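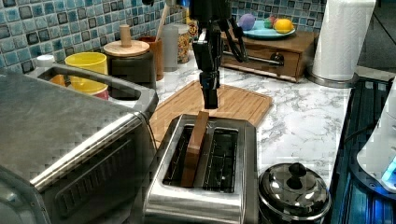 How Do You Teach a Robot to Make Toast?

By Young-sook Yook
June

Have you ever tried to explain toast to someone who has never seen bread? I have, sort of. My job is teaching robots to do things in kitchens, and let me tell you, they start out knowing less than your baby cousin. They don't know what a slot is. They don't know what "up" is, really. And they have never once been hungry!

So how do they learn? When I was a kid I thought somebody just typed "make toast" into a computer and off it went. You can try it that way. An engineer writes out every tiny move: go left this far, go down this far, squeeze. It works great until somebody bumps the toaster. Then the robot goes to the exact same spot as before and grabs a big handful of air.

In our project, which is called Rutik, we do it a different way. We show the robot. A person steers the arm through the whole job while the computer remembers everything – what the cameras saw, where each joint was bent, whether the fingers were open or closed. One time through the job is called a demonstration (we say "demo" because we say it all day long). Then we do it again. And again! For the toast job we collected 1076 demos. My friends think this sounds boring, and okay, some afternoons it is a little bit boring, but you get very good at toast.

We don't use real bread, by the way. Bread gets crumbs in everything, and it goes squishy when you pick it up for the fortieth time. We use a block of wood shaped like a slice. It never goes stale, and you can drop it as often as you like.

Now comes the part I love best. The computer takes all those demos and plays a giant guessing game with itself. It looks at one moment from a demo and guesses, "What did the person do next?" Then it checks. Wrong? It changes itself a teeny bit and guesses again. It does this over and over, way more times than I could ever count, and little by little the guesses get closer. People who do this for a living call it imitation learning. Imitation is just a fancy word for copying, the way you might learn a dance by watching your big sister do it.

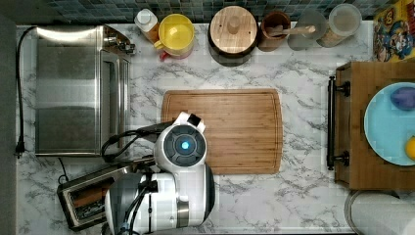

But copying has a sneaky problem, and that's what our research was about. Say we always put the cutting board in the same place. The robot might decide that the board is the important thing, and never bother to look at the toaster at all! It would be like learning your way home by following a red car that happens to be parked on your street. Fine until the car drives off.

We wanted to find out whether moving things around during the lessons would help. So we trained 2 robot brains. (A robot brain is a computer program, so please don't picture anything gooey.) The first one we named Bralov. Bralov learned from demos where the kitchen stayed very tidy and everything kept its own spot. The second one we named Laaksonen. Laaksonen got the messy lessons – we slid the toaster over, turned the board, swapped the cups, and moved the plate of pretend dinner things someplace new.

Both of them had the same number of demos, so it was a fair test. That matters a lot in science. If one had gotten more practice, we couldn't tell if the mess had helped or just the extra lessons.

Then came the exam. We set up the counter in ways neither brain had met before and let them try, 3084 tries in all. Can you guess who did better?

It was Laaksonen! When the toaster moved, Laaksonen usually went and found it. Bralov was smooth and quick when everything was in its usual spot, even a bit quicker than Laaksonen, but one nudge of the toaster and Bralov would happily set the slice down on the counter and stop, like the job was done.

Laaksonen still makes mistakes, too. Shiny metal is tricky for cameras, because it's full of reflections that change whenever the arm moves. And a slot is skinny, so being off by the width of your pinky means the slice bonks the edge. We're working on that next.

If you want to try this at home, you need a friend and a blindfold and no toaster at all. Put a cup on the table. Guide your friend's hand to it five times, always in the same place. Then move the cup and let them try alone. Next, play again, but move the cup for every lesson and let them peek. Which way made a better cup finder? Write down what happened each time, even the silly ones.

Questions for the robot team? Write to the Cleveo Kids Page, care of Young-sook.

Get new stories from Cleveo in your inbox! Ask a grown-up to sign up for our newsletter.

© Cleveo. All rights reserved. | Contact | Back to top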